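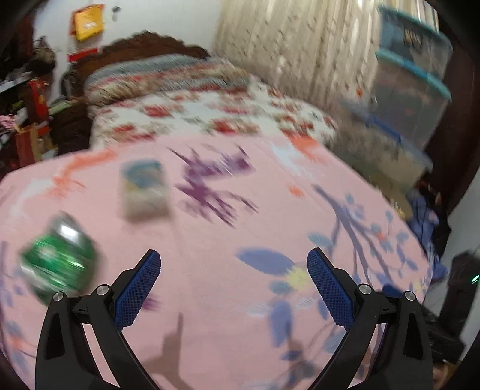
**Abrehet Mamo**

Hello all, and thank you for picking this up so quickly. I'm putting everything I know into one ticket this time, so please forgive the length. The short version is that the letter form on our Nigatu campaign site tells supporters their letter has been sent, and a good share of those letters never leave the building, so to speak.

For whoever at Brultero is meeting us for the first time: we run letter campaigns for writers and bloggers in prison. A supporter picks a case, edits the sample letter (or writes their own, which we love), and presses Send. The form hands the letter to Poneck, and Poneck mails it to the embassy or ministry listed on the case page. Readers in places where our main address is blocked come in through the Teditbridge mirror, and that detail matters further down.

**Status:** open, partly worked around
**Affects:** letter form, all languages
**First noticed:** October, when a supporter wrote to ask why she hadn't gotten her copy

## What we see

The form logged 418 letters on the appeal we opened for the two editors. Poneck shows 286 going out. That leaves 132 people who were thanked very nicely for a letter that went nowhere. There is no bounce and no error for any of them, and they don't show up in the Poneck queue as held or rejected either.

## What I tried first

I sent myself a test letter from the office, then one from home, then one from my phone on the bus, and all of them arrived within a minute. So I did what I always do and decided it was fixed! It wasn't. The next morning the gap between the two counts had grown again.

After that I went through the obvious things:

- Recipient addresses on the case page. One had a stray space at the end. I cleaned it up and the numbers didn't change.
- The Poneck sending limit. We are nowhere near it.
- The spam check on the form. I turned it off for an hour over lunch, got a small flood of junk for my trouble, and turned it back on.
- Accented letters and non-Latin scripts in the sender's name. I had high hopes for this one, and tested with Arabic, Amharic and Turkish names. They all went through fine.

## What your night desk found

Many thanks to the person who answered at 1:40 a.m., who was very patient with me. They asked me to sort the missing letters by where the visitor came from, and of the 132, 94 had come in through Teditbridge. I hadn't thought to look, as I'd been assuming the mirror was a plain copy and would behave like one.

The suggestion was that the mirror serves a saved version of the form page, and that the saved version carries an old token. Poneck gets the letter, sees a token it no longer accepts, and drops it without a word. Meanwhile our page shows the thank-you message as soon as the button is pressed, whatever Poneck says back. I checked the page source through the mirror and the token there really is different from the one on the main site.

## Workaround in place

1. Saved copies are turned off for the form page only. The rest of the mirror is as it was.
2. The form now keeps the letter text on our side until Poneck confirms it.
3. The thank-you message has been changed to "We've received your letter and will send it shortly," which is at least true.

Letters sent through the mirror after step 1 have been arriving, as far as I can tell from my own tests and a few from kind friends abroad.

## Still open

**The other 38.** These came straight to the main site and I can't see a pattern. Different browsers, different hours, different case languages. If you can pull the server log for the form address, I'd be very grateful. A few may be people who left the page open overnight while they worked on their letter. Our supporters do take their time, bless them, and that would give them a stale token too.

**Resending.** We don't have the text of the lost letters. We do have email addresses for those who ticked the box for a copy, and I'd like to write to them with an apology and a fresh link. Please don't send anything automatic from your end before I've done that.

**Logs.** Please be careful with this one. Some of the mirror visitors could be in real trouble if their address turned up next to one of these letters. I'd ask that you strip visitor addresses from anything you attach to the ticket, and that the full log be deleted once we're finished. The sorting I did above used only the mirror/main flag, and I'm happy to keep working that way even if it's slower.

The appeal hearing for the editors is coming up and we'd planned another push to supporters beforehand. I'm holding that email until I hear back from you on the 38. I'm at my desk most afternoons, and a reply here reaches me faster than the phone does.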